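Opinion | February 2018

The Line Item That Isn't There

By Zdeňka Jelínek

Every budget for a robot starts with the robot. I have read a lot of these budgets, first at Drultholm and now as the person at Conamden who has to sign them, and the robot is always on line one, in bold, with a price that makes everybody sit up straight. Then comes a line called "accessories and misc." It is usually 500 dollars. I have come to regard that number as a form of poetry.

Last year our Teris project asked for a humanoid that could tidy a home. Fine. The request ran to 34 pages and had a chart on actuator lifetimes that I will take to my grave. It had no furniture in it. Tidying, as I understand it from my mother, involves putting things on shelves, and someone has to own the shelves.

So I sent the plan back and asked for a list of what the robot would touch, stand on, bump into and hang from. It came back with 16 entries the team had never priced, and I suspect they gave up before the end. Shelving. A bed. A bowl. Fruit, which you would think a grown engineer could find on his own. Straps, cable, more cable, and a floor we were prepared to see scratched.

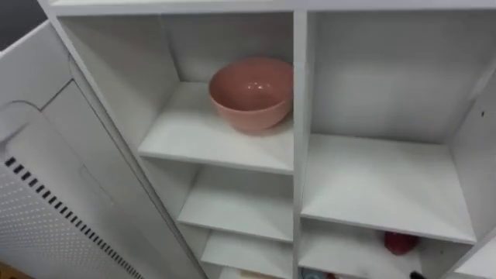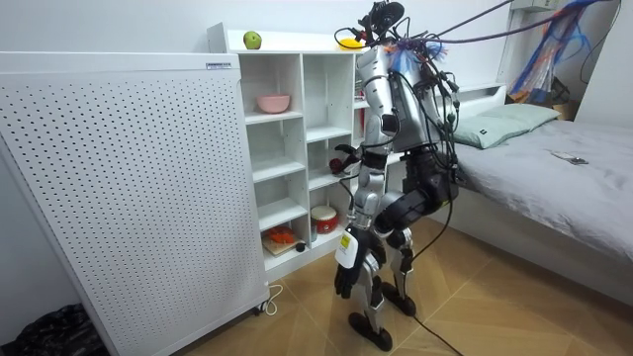
The cheap stuff decides the schedule. When a joint housing cracks, the vendor has a part number and a nice man on the phone. When the shelf you trained on is discontinued and the new one is an inch deeper, you have lost your week, and there is no nice man. I would buy two of every shelf on day one and put the spare in the basement. The team at Sin, our other site, thought this was hoarding until they had to wait 16 days for a bookcase.

My other quarrel is with the room. People plan for a lab and get a bedroom, because a bedroom is what the work calls for, and then they find that bedrooms are small. A robot with legs wants space to be wrong in. Measure with the bed in place. Measure again with the cable on the floor and two people stepping over it — they will be holding coffee.

The household list came to 616 dollars in the end, against a machine I am not allowed to print the price of. I approved it in four minutes. The robot took five months, and three of those were spent on whether it came with a case.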